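February
By Natália Morais

Progress report to the Gredis fund: small arms for sorting and tidying, Ulumdale workshop

Since the last report most of our time has gone on the sorting task. The question you are paying us to answer is whether a cheap arm can take on the dull jobs at the Dendus shop, mainly putting loose stock back where it belongs and clearing the returns counter at closing time. We are not there yet, but we have a much better idea of what stands in the way.

We ran 347 trials in this period. Of these, 250 ended with every item in the right group and nothing knocked over. The rest failed in ways we had mostly seen before. The commonest was a poor grip, where the fingers closed on a corner and the item turned as it was lifted. Next came placing an item slightly too far over, so that it pushed its neighbour out of line. Colour mistakes were rare and nearly all came late in the afternoon, when the light in the room changes.

We are still working with plain cubes. I know the fund hoped to see real stock by now. Cubes let us change one thing at a time, and the faults above would be harder to pick apart with soft packets or bottles. Grouping by colour stands in for sorting by shelf. Stacking stands in for putting things back in a display.

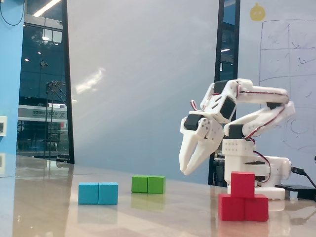 Pairs on the flat are now dependable. Stacking is less so. Putting one cube across two others works well if the lower two are touching, and badly if there is a gap between them, as the arm does not check before it lets go. Patrício, the planning software, can be told to close a gap first, but it does this every time whether it needs to or not, and that slows the whole run down. A fix is half written.

Speed remains the weak point. A shop assistant clears the returns counter in four minutes. Our arm, given a much simpler job, takes nine. It can work when the shop is shut, so this matters less than it sounds, but someone still has to be nearby to put right a dropped item. Until that changes there is no saving in staff time and I would not want the fund to claim one.

On household chores, which the fund's last letter asked about, I would be cautious. Folding and washing-up are well outside what this gripper can do. Putting toys in a box might be possible within the present grant - we have not tried it.

Spending is within budget. The only unplanned cost was spare motors.

Next period:
- finish the gap check and repeat the stacking trials
- fix the afternoon colour errors, with a lamp if need be
- begin on boxed stock from Dendus, starting with the smallest size

I would like to keep the visit to Ulumdale until the boxed stock trials are under way.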